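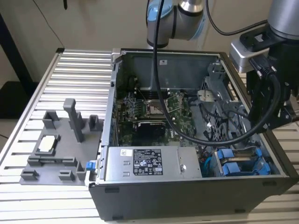
3.2 Laying the case down and seating the parts

I'll admit I used to build computers standing up, with the tower on its feet and me bent double beside it. Iresha Amarasinghe talked me out of it back in October, and every build in this paper was done with the case on its side and the panel off. You can see the whole motherboard from above that way, and a dropped screw stays more or less where it fell (mostly!). The written steps came from our older Trastine notes, which I've tidied up a fair bit.

The processor gets its own little nest on a flat plate beside the case. Before we had that, people would put the chip down on whatever was nearest, and I found one under a mug at Drudton. The retention frame on the socket has to be lifted fully out of the way before the chip goes anywhere near it, and I'd ask anybody repeating this to check that first, then check it again. Memory comes next, then the cables, then the drive.

Drives turned out to be the part I had most to say about. We timed 100 fittings, and 20 of them had to be started again with the drive at a bad angle to its bay. Two ended in a bent caddy rail. I'd been blaming the caddies, but Iresha went through my notes and pointed out that I'd nearly always been looking at the front of the drive when I should have been minding the contacts.

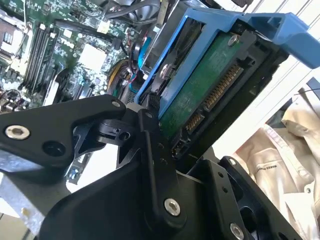 Figure 2. Hard drive in its blue caddy, tilted inside the open case, with the gold SATA contacts showing.

The longer row of contacts takes power and the shorter one takes data, so there's only one right way round for each plug. I still got it wrong at Drorko, on build 567, with three people watching! We now fasten the drive into its caddy on the bench, look over both sets of contacts, and only then bring it to the case. Loose cables are the other nuisance, and section 3.3 goes into how we kept them clear of the memory slots.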